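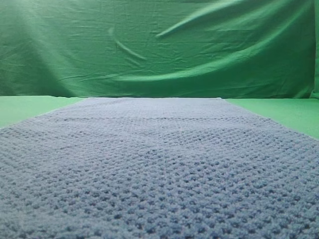 Figure 4. Textured blue-gray fabric laid flat on a green tabletop.

4.3 Setting a Delicates Cycle on the Carum 30

Use this cycle for knits and other open-textured items. The factory spin speed is too high for them and must be changed once, at set-up.

1. Close the door and turn the dial to Custom.
2. Hold Menu until the code field opens. Enter 1348.
3. Set the temperature to 30 °C.
4. Set the spin speed to 385 rpm. The display rounds this value - the stored setting is not affected.
5. Press Save. The Custom light stays on.

Note: If the code is rejected, the panel is locked. See section 2.6.

Note: Changes made during a cycle apply from the next start.

CAUTION: Do not wring or hang heavy knits. Lift them from the drum with both hands and dry them flat, away from direct heat.

CAUTION: Do not use powder detergent with this cycle. Residue can block the dispenser.

4.4 Cleaning the Filter

Unplug the washer and place a shallow tray under the filter cover. Up to 200 ml of water may drain out. Turn the cap counterclockwise, remove lint and rinse the filter under the tap.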